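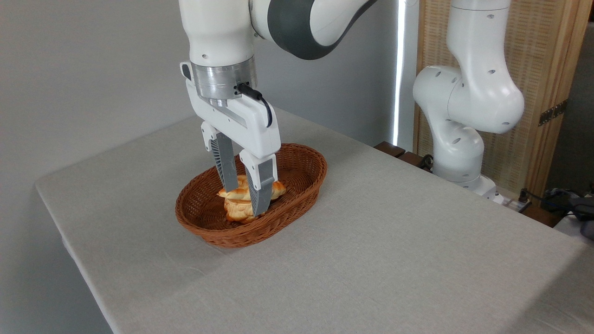 Bread basket task, two-arm table at Cirthorpe.

Collecting examples at Cirthorpe: your questions
Updated 12 Jun 2026

Print this page | E-mail this page

Quick answers for people coming in to drive the arms. Read before your first session please, saves us going through it at the table.

What am I being asked to do?
Drive the arm through a short household job, over and over, while it gets recorded. Each go is one example. The Jundema model learns from the lot of them together.

Do I need to know anything about robots?
No. Bit of patience. Decent eyesight or your glasses.

How long is a session?
Two hours, with a break in the middle. Longer than that and the driving gets sloppy, and sloppy driving goes straight into the model.

Which job will I get?
Depends on the week. Bread basket at the moment, cloth folding to follow. Check the sheet on the door.

What counts as one good bread example?
Start from the rest pose. Gripper down into the basket, one finger each side of a roll, close, lift clear of the rim, set down, back to rest. Press the pedal at both ends. Done.

The rolls are on top of each other. Should I spread them out first?
No, leave them. Stacked is fine, touching is fine. If we only record tidy baskets then it will only ever cope with tidy baskets.

How hard do I grip?
As lightly as will hold. Dented crust is OK, squashed flat is not. Swap the roll if it's gone a funny shape.

I missed and had another try. Is that example ruined?
Not at all, keep going. A miss followed by a calm second try is useful. Mark it R (recovered). What we can't use is five seconds of jabbing about, mark that X and start again.

I dropped it on the table.
Mark X. Same if it rolls off.

Can I use my hand to nudge things?
Never while recording. Stop, mark X, keep both arms at rest, then reach in.

Does the basket stay in the same place?
No. Move it and turn it a bit after every four examples. Different angle, different spot, still on the cloth. People forget this one more than any other.

And the creases in the cloth?
Leave them. Don't iron, don't smooth. Change it if there's crumbs all over.

What about the second arm?
Not needed for lifting bread. Leave it parked unless your sheet says two-arm.

The picture froze / the arm stopped.
Hands off. Red stop button, then ring the desk. Don't restart Wedik yourself, you will lose the batch.

How many examples should I get through?
We don't set a target. We did in January and got a great pile of rushed ones, most of which had to be binned.

Who sees the recordings?
Us and the checking team at Kerekes. Thier checkers look at each example and can overrule your mark. Don't take it personally.

Can I eat the bread?
No!!

Print this page | E-mail this page

Comments (3)

pedalfoot
Could you say what to do if two rolls come up together? Had it 3 times on Tuesday.

Cirthorpe desk
Mark it X for now if the sheet says single. Will add to the page when we get a minute.

mossy_k
The "turn it a bit" thing, is a quarter turn enough? I've been doing that and moving it a hand's width. Also the pedal at the left station sticks, you have to press it twice to get the end mark.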